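Checking wrist-view features before you train

Grinden guide, part 2

Before training a grasping policy on wrist-camera footage, find out whether the image encoder can tell one view from another. A pale wall and a white board look much alike to a weak encoder, and the policy then drifts when the gripper comes in close. The check takes an afternoon and needs no labels.

Start with 500 stills drawn evenly from your recordings. Keep the blurred ones. 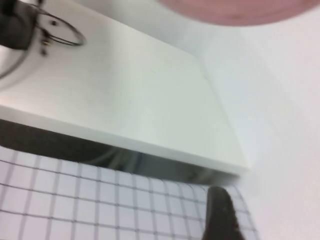 Run every still through the encoder and save the output of the last layer before pooling. Then find the 50 nearest neighbours of each still, leaving out those from the same recording. In Isska the command is "neighbours", and the recording filter is off by default, so switch it on.

Next, go through the neighbour lists by hand. Mark a match as good if the gripper is near the same kind of object at a similar angle. Mark it as bad if the two stills share only a plain background. Our first encoder gave 102 stills with no good match at all, nearly all of them mostly white.

If you see the same thing, crop to the lower half, where the finger usually is, and repeat. A grid or a row of tile joints gives the encoder straight lines to hold on to, so score those stills separately.

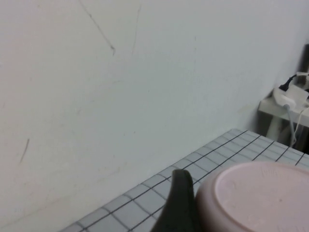 Bent Eyvindsson: I tried the lower-half crop on our Fodonier arm in June and it made the good matches worse. Our finger comes in from the side. Check where yours enters before cropping.

Set the crop to suit your own mount, then save it with the encoder settings. Part 3 uses the same file.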